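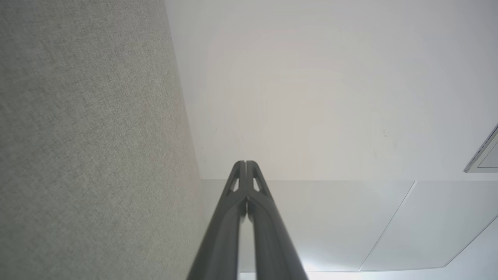 How do I fold a sports shirt made of slippery fabric?
Lay it on a surface with some grip, such as felt or carpet, and fold slowly from the sides.

Written by Manikandan Thevar

1. Pick up the garment and let it hang for a moment — the big creases open by their own weight.
2. Put it down with the front side under. Smooth it with a flat hand.
3. Bring in both sides, then the sleeves.
4. Fold up from the bottom, 2 times.

Shorts need only one fold at the middle.
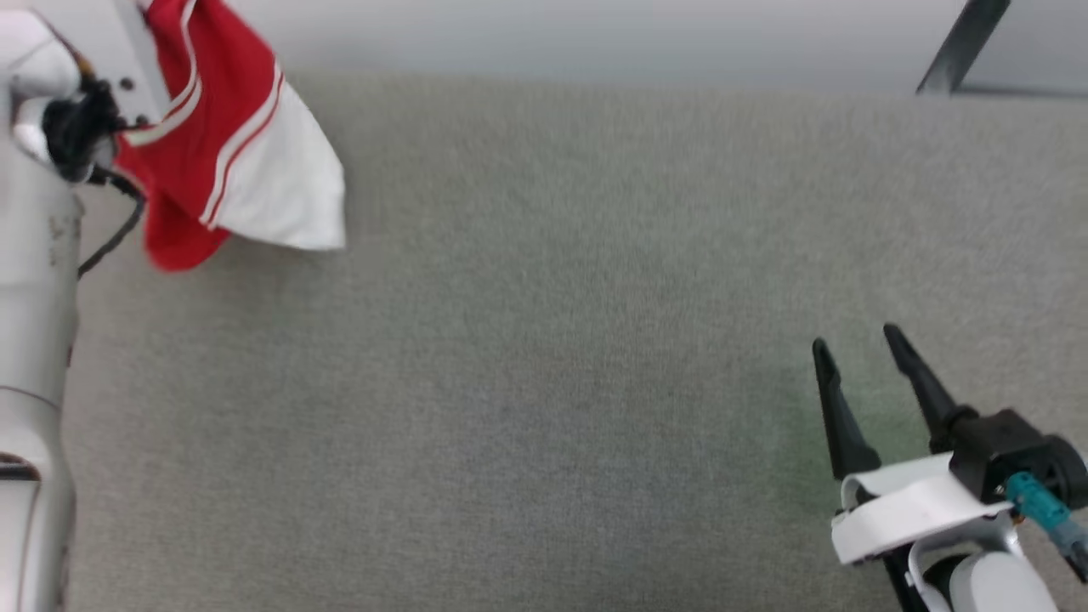 Red and white cloth hanging over the gray surface.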